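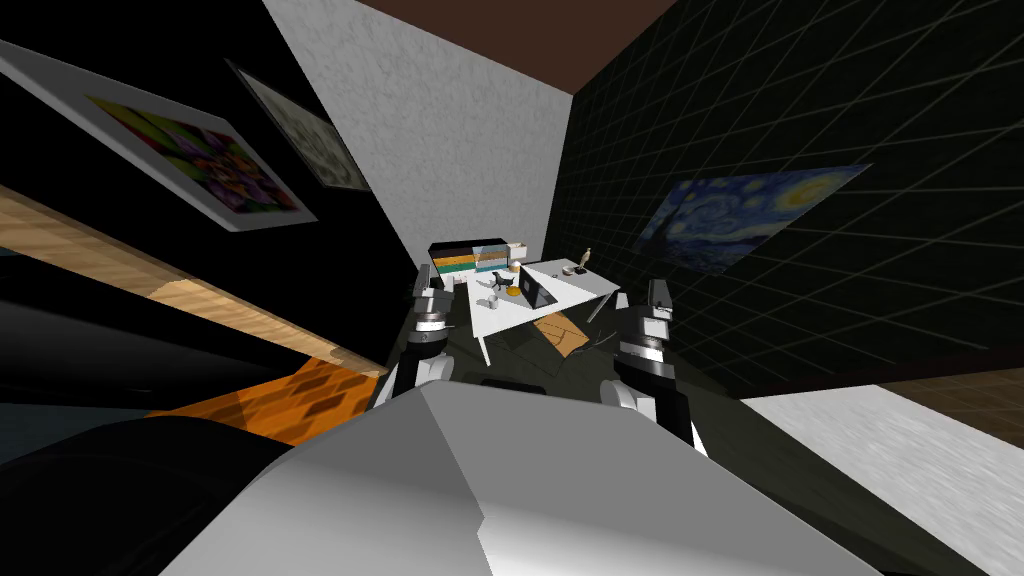

A plain white desk.

How to set a desk to the right height

Ülle Juška, 2025-10-10

Most desks sold for the home are 75 cm high. I am 164 cm tall, and that height is too much for me if I sit with my feet flat on the floor. The method below works for any fixed desk and takes one evening. You need a tape measure, a pencil, the chair you normally use and someone to hold the tape.

Measure yourself first

Put on the shoes or slippers you wear while working. Sit right back in the chair and set the seat so that your thighs are level and your heels touch the floor. Let your upper arms hang, bend your elbows to a right angle and ask your helper to measure from the floor to the underside of your elbow. Write the number down. Do it again after you have been sitting for a while, as most people sink a little into the seat.

Your elbow height is the height you want for the surface you type on. For writing by hand you can go slightly higher.

If the desk is too high

Raise the chair until your elbows are level with the desk top, then put something under your feet to make up the difference. A footrest is best, but a box file full of old paper does the job. Check that your thighs still clear the underside of the desk. Drawers are the usual trouble here — my old Dosthorpe had a shallow one across the full width, and I ended up taking it out.

Cutting the legs down is possible with solid wood. Hollow metal legs are harder to finish neatly, and you would lose the adjustable feet.

If the desk is too low

Use leg risers. Measure the leg before you order, including any foot that screws into the end. The Pudik risers have a square cup and will hold a round leg, though it can shift if you lean on the desk. Rozīte makes a round one with a rubber lining. Fit all the risers before you put anything back on top.

Place the screen

The top edge of the screen should be at eye level or just under it, and an arm's length away. A laptop or tablet flat on the desk is too low for long reading, so stand it on something and plug in a separate keyboard. People who wear varifocals often want the screen lower than this. Try it for a few days before you buy a stand. 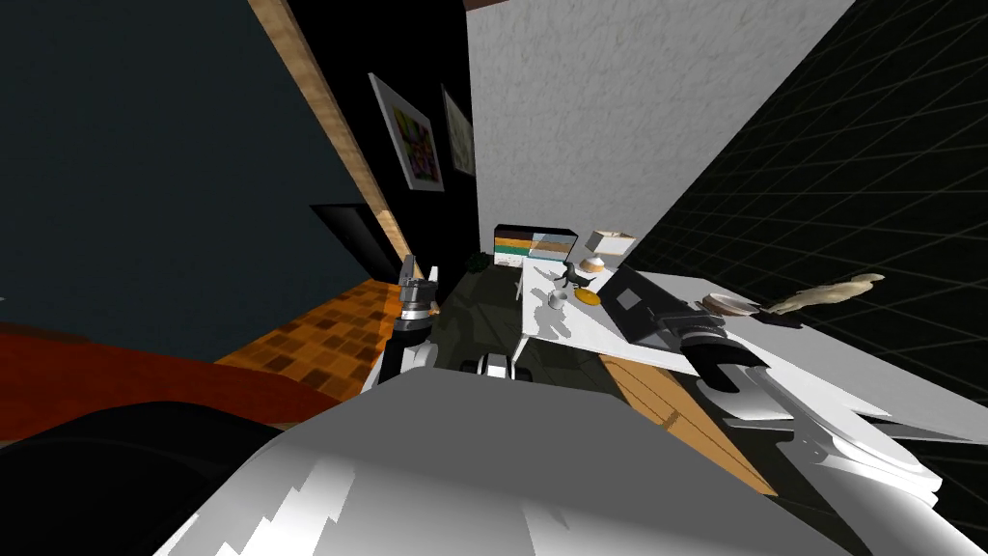

Level the top

Lay a spirit level along the long edge, then across the short one. Turn the adjustable foot at the lowest corner until the bubble settles, and check both directions again. On the Tristavo frame the feet turn by hand, but the locking nuts need a spanner.

Where there are no adjustable feet, use felt pads or a thin slip of cork. Folded card squashes flat by January and you will be doing it all again.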